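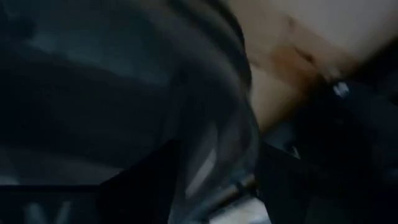
Fall Fire and Electrical Walk-Through, Ridgeway Workshops

Date: Tuesday, October 27, 2026
Inspected by: Mansa Boateng
Accompanied by: Celina Pietrzak (units 1 to 3), Maja Urbańczyk (unit 4 and yard)
Previous walk-through: August

Marks used: OK, FIX (put right before the next walk-through), NOW (put right the same day), N/A.

1. Exits and walkways

1.1 Front doors open fully from the inside without a key. OK
1.2 Rear door, unit 2, opens fully. FIX
Comment: Door drags on the threshold for the last few inches. It opens with a shove. Plane the bottom edge or reset the top hinge.
1.3 Walkways clear to the full painted width. NOW
Comment: Two pallets of floor tile were standing over the yellow line in unit 3. Celina had them moved to the yard while we were there. Same pallets as in August, different tile.
1.4 Exit signs lit. OK
1.5 Emergency lights come on when the test button is held. FIX
Comment: All good except the one over the unit 4 stairs, which came on dim and faded before I let go of the button. Needs a battery. Maja has the part number.

2. Extinguishers

2.1 Each one on its hook, with nothing stacked in front. OK
2.2 Gauge in the green. OK
2.3 Pin and seal in place. FIX
Comment: Seal missing on the extinguisher by the unit 1 sink. Pin is there and the gauge reads fine. Have it weighed at the service visit anyway.
2.4 Service tag in date. OK
Comment: The tag in the unit 2 office is in date but faded almost to nothing. Ask the service company for a fresh one.

3. Electrical

3.1 Panel doors close and latch. OK
3.2 Three feet of clear floor in front of each panel. OK
Comment: Better than last time. The coat rack is gone.
3.3 Circuits labeled. FIX
Comment: Unit 3 has four breakers marked "spare" and one of them runs the outside lights. Henryk Pietrzak found this out by switching it off. Relabel.
3.4 No extension cords used as permanent wiring. FIX
Comment: The dust collector in unit 1 is still on a cord run over the door frame. An outlet was asked for in August. Loncombe quoted 1,510 dollars for two outlets and the conduit, and the quote is waiting for a signature. Until the work is done, unplug the collector at closing.
3.5 Cords free of cuts, tape and crushed spots. NOW
Comment: One orange cord with tape near the plug. Taken out of use and cut in half so it doesn't come back.
3.6 GFCI outlets trip and reset. OK

4. Heating

4.1 Nothing stored within three feet of unit heaters. OK
4.2 Filters changed for the season. FIX
Comment: Units 1 and 2 done. Units 3 and 4 not done. Filters are on the shelf in the office, the 20 x 20 size.
4.3 Portable heaters have a working tip-over switch. OK
Comment: Tested both. The small Hallov heater in the unit 4 office clicks off as soon as it leans. Keep it away from the paper recycling.
4.4 Carbon monoxide alarms sound when tested. OK

5. Flammables and waste

5.1 Solvents and finishes in the metal cabinet, doors shut. OK
5.2 Oily rags in the lidded can. NOW
Comment: Rags on the bench in unit 1, can a few steps away with the lid off. Rags put in, lid put on. Bożena Bednarek will bring this up with the evening class.
5.3 Sawdust bags emptied before they are full. OK
5.4 Propane stored outside, upright and chained. OK
Comment: Chain is rusty but holding. The two 100 lb cylinders belong to the Tusside roofing crew and should be picked up when they finish the gutters.

6. Yard

6.1 Fire lane clear. OK
6.2 Gate can be opened from inside after hours. OK
6.3 Hydrant visible from the street. FIX
Comment: The hedge has grown over it on the north side. Trim to knee height.

Sign-off

NOW items (1.3, 3.5, 5.2) closed during the visit. FIX items go to Celina, with a copy to Henryk for 3.3 and 3.4. Write the date next to each one as it is finished - initials alone are not enough. The finished sheet goes in the red binder in the unit 2 office.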